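Why We Keep the Box: A Study of Empty Packaging in the Households of Drovton

Group project report, Consumer Behaviour module
Liudmyla Stasiv, Severyn Pylypenko, Noémi Oláh, Kyrylo Kobzar
Supervisor: Liudmyla Hladun

1. Where the question came from

The subject of this report was chosen on a Saturday, when Severyn moved flat and asked the other three of us to help. He owned a bed, a desk, two chairs and eleven empty boxes, among them the box for a phone he had sold two years earlier. When asked why, he said he might need it. We pressed him on this during the drive and he became irritable, which we took as a sign of a promising research area.

Most of what we read for the module deals with how packaging persuades people to buy things. Much less of it deals with what happens in the following ten years, during which the packaging sits on top of a wardrobe. We wanted to know which boxes people keep, what they say they keep them for, and whether they ever use them for it.

2. Method

We put a paper questionnaire through 537 doors in the older part of Drovton and received 190 back, one of them with a shopping list on the reverse. We then visited 19 households who had ticked the line agreeing to an interview. Each visit was meant to last half an hour. None did, as people turn out to have a great deal to say about boxes once somebody has asked.

During the visits we kept a tally of empty retail packaging in each home. Shipping cartons were left out. We also left out tins, after an argument within the group that took up most of a seminar and will not be repeated here. The total came to 1085 boxes. One household in Wulix Road was responsible for a share of this that made our averages useless, so we have not given any.

3. What people keep

Electrical goods came first, as expected. The reason given was nearly always the guarantee, including for goods whose guarantee had run out before some of us started secondary school. Shoe boxes came second, and these at least were often doing a job: photographs, cables, receipts, in one case other, smaller boxes.

The third group interested us most. These were gift boxes, kept because they were "too good to throw away". Nobody could tell us what would make a box bad enough. Stiff card helped, and so did a lid that closed slowly. Colour mattered too, with red and gold mentioned far more often than anything else, while the plain brown inside was never mentioned at all.

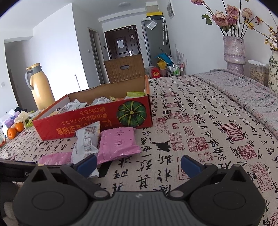
Photo: Noémi Oláh. Red cardboard box, open, on a calligraphy-print tablecloth.

We asked all 19 households to show us the box they would give up last. Three chose a box from Drarnine, the chocolate shop on the high street, which closed some time ago. The boxes have therefore outlived both the chocolates and the business. One woman told Liudmyla S. that hers was for buttons. There were no buttons in it, but she said there would be.

4. What people say and what they do

In the questionnaire, "I will use it for something" was the most popular reason for keeping a box. In the interviews we followed this up by asking for the last time an empty box had been used. Answers included Christmas, a school model of a volcano, and a tortoise (temporary). Several people went quiet and offered us tea.

We also asked whether they would object if someone else in the home threw the boxes out. Here the answers were much firmer. Two couples had plainly had this conversation before and had it again in front of Kyrylo, who wrote down as much as seemed decent.

Our reading is that the box stands in for the moment of getting the thing. A new kettle is only new for a week -- the box it came in stays new for as long as it is left alone on a shelf. Ms Hladun has written "evidence?" beside this sentence in two drafts. We have left it in, with her comment noted.

5. Problems with the study

People who will talk to four students about their empty boxes are probably people who keep them. We knew this beforehand and could think of no way round it. Our one non-keeper, a retired lorry driver, was interviewed in eight minutes and seemed to pity us.

The tally depended on what we were shown. Lofts were opened in six homes and described in the rest. Noémi believes the described lofts were worse.

We should also have agreed sooner on what counts as empty. A box holding only tissue paper was counted by two of us and skipped by the other two until the fifth visit, when we found out.

6. Further work

A follow-up in October would let us see whether being asked about boxes makes people get rid of them. Early signs are poor. Severyn has since bought a desk lamp, and the carton is under his bed.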